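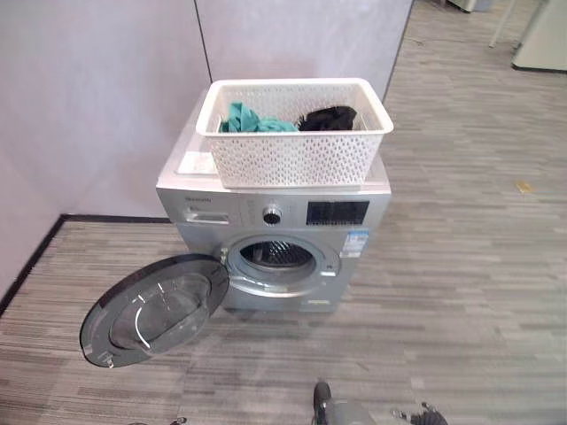
Figure 3. Laundry basket with two garments on top of a front-loading washing machine.

4. Markdown timing in fabric catalogs

We examine how the announcement of a clearance price affects orders for fabric sold by catalog. The data come from Brollness, a mail-order seller of cut yardage and sewing kits, and cover 400 fabrics marked for retirement. Each fabric was assigned to one of two schedules. Under the first, the full discount was posted on the day the retirement notice went out. Under the second, the price fell in 4 equal steps. 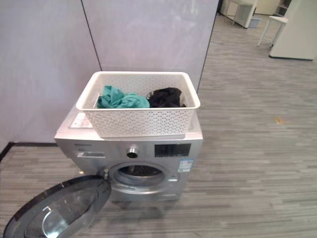
Orders were logged by fabric and by week, and canceled orders were dropped before the rates were computed. Fabrics with fewer than 3 yards in stock at the start were also dropped — 47 in all — and are not counted in the 400. Prints and solids were analyzed separately, as solids are often reordered by the same customers under a new stock number.

The stepped schedule left less unsold stock for prints. For solids the two schedules could not be told apart. We did not test whether the retirement notice alone, with no change in price, would move stock.

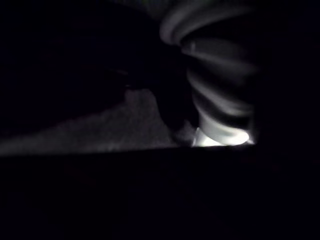

Wondberg, May

The second round repeated the design with the Trurau and Panyasiri lines, which are sold only by the bolt. Shipping charges were held fixed for the whole period. Bolt buyers place fewer and larger orders, so weekly rates are noisy, and we report totals by schedule — weekly values are given in the appendix.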